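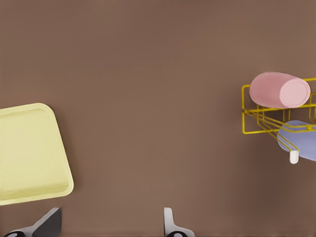 A reader of the previous issue wrote that the drain hose kept slipping off the outlet and asked whether a second clip was allowed. It is. Fit both clips with their screws on opposite sides of the hose, and follow the revised order of work below.

4. Connecting the continuous drain

This section applies to Zavton dehumidifiers with serial numbers from 2388 upwards. For earlier units, see the leaflet packed with the Pasero adaptor.

4.1 Before you start

Switch the unit off at the front panel and unplug it. Leave it upright for 60 minutes if it has been carried on its side. Empty the water tank and refit it.

You will need:
a flat-bladed screwdriver
the drain hose and clips from accessory pack 143
a dry cloth

CAUTION: Do not connect the hose while the unit is running. Water may reach the fan housing.

4.2 Fitting the hose

1. Turn the unit so that the rear panel faces you.
2. Remove the rubber plug from the drain outlet and keep it. It must be refitted if you go back to using the tank.
3. Slide both clips loosely over one end of the hose.
4. Push the hose onto the outlet until it meets the collar. Do not use oil or grease. Warm water on the hose end will soften it if it is stiff.
5. Move the clips up to the collar and tighten each one until the hose no longer turns by hand.
6. Lead the other end to a floor drain or sink. The hose must fall all the way along its length.

Note: The hose may be cut to length. Cut it square. A slanted end tends to leak at the outlet. 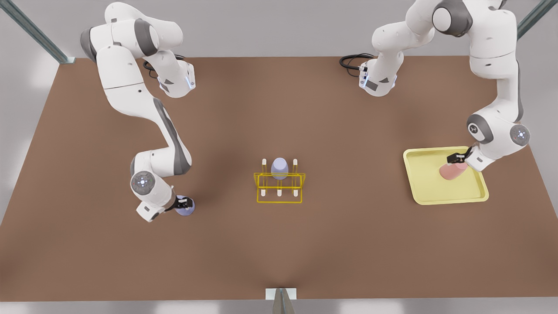 7. Check that the free end is clear of standing water. If it is submerged, air is trapped in the hose and water backs up into the tank.
8. Plug the unit in and switch it on. Select DRAIN on the front panel. The tank symbol goes out.
9. After the first hour, wipe the outlet with the dry cloth and look for drips.

4.3 If the unit stops and shows E4

E4 means that the tank float has risen. Switch off, empty the tank and look for a kink or a low point in the hose. If the hose is clear, check the filter behind the outlet. It pulls straight out and can be rinsed under the tap.

Zoteck pumps may be used where the drain is higher than the outlet. Set the pump on a level surface and keep the rising hose to 225 cm or less. Cordero pumps have a different thread and do not fit.

CAUTION: In unheated rooms, disconnect and empty the hose before the end of November. Refit the rubber plug and use the tank until the risk of frost has passed.

Issue date: 2023-02-02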